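From: Chunhua Fang
To: Tovholm swap list
Date: Saturday, November 3, 2018
Subject: Re: [tovholm-swap] How do you all pack the kids' boxes?

Hi Kobe, hi everybody,

Kobe De Haan wrote:

> I signed up for the toy boxes again and I'm already regretting it. My dining
> table has been out of commission since Tuesday. Last time I just dumped
> everything in by size and we got that note back from Shemweta about the
> broken bits at the bottom. So how do the rest of you do it? Do you wrap
> things? Do you put school supplies in with the toys or keep them apart?
> And do we still have to do the list taped inside the lid?
>
> Also, does anyone have spare cartons? Mine are all the tall kind from the
> wine store and you lose everything in them.
>
> Kobe

I laughed at the dining table part, we've been eating off our laps too. I've done these boxes for four years now (my sister roped me in when she moved to Trisora) and I have opinions, so get a coffee.

First thing, the carton. Tall ones are awful, you're right. I like something short that a kid can look down into and see everything. Grocery store cartons are good if you get there early, before they flatten them. Don't tape the flaps until the very end – I've cut open more of my own boxes than I want to admit, always for one missing sharpener.

Second, I don't start with the box at all. I start with the table. Everything that's going in one box gets put out where I can see it, and it stays there overnight if it has to. I swap things around, I take out the stuff that's too babyish for the age on the slip, and my daughter comes by and steals something back. Then I pack. If you go straight from the closet to the carton you end up with five stuffed animals and no pencils, ask me how I know.

Order of packing: books and booklets flat on the bottom, always. Then anything hard, like little cars or blocks, along the sides. Plush goes in last and you squash it into the gaps, and that takes care of your broken bits without buying any bubble wrap. I did buy bubble wrap my first October and it was a waste of money and half the box was air.

School supplies: I mix them in. I know the Allo sheet says to keep them separate, but that's for the big shipments with the numbered cartons. For the family boxes it doesn't matter, and I think it's nicer for a kid to dig around and find both. The one thing I do keep apart is anything with a blade. If there's a cutter, cap on, rubber band around it, and into an envelope marked for the grown-up. Same envelope for binder clips, they pinch. If the slip says under six I leave all of that out.

And yes, we still have to do the list inside the lid. It can be handwritten. Mine last time said "misc. small animals" and it went through fine.

I've got box 459 going on my table right now, so you can see how far along a person can be and still have nothing packed:

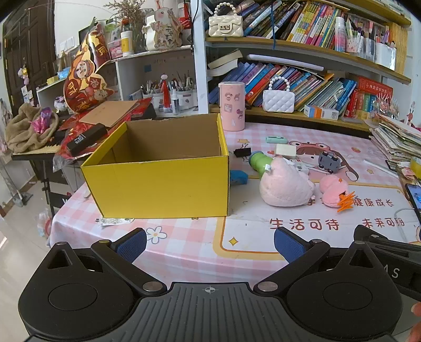 Page 4

The carton with the yellow front is the size I mean. The two pink plushies are both going, the pale one and the deeper pink one with the orange strands, and between them they'll fill up most of the top. The little gray toy vehicle goes down the side. The papers on the right need a serious sorting before any of them go anywhere, that's tonight's job. I love that tablecloth, by the way, daisies and strawberries and a girl in a frog hat, and it has 未来可期 printed on it, which is something like "the future is worth looking forward to." Good thing to have under your elbows when you're on your third hour of this.

Kobe, I have flat cartons in the garage, the short kind, and you can have as many as fit in your car. Come by any evening this week after supper. The garage keypad is acting up so just ring the bell. If you want to bring your pile over and do it at my place you're welcome to that too – although you'd have to pack on the floor, obviously.

One question back at you, or at anyone who knows: is the weight limit still 30 pounds for the family boxes? I have it written on an old slip but somebody at drop-off told me it changed. And whoever ended up with box 513 by mistake, it's mine, it has the green jump rope in it, please don't send it yet, I still owe it a list!

Chunhua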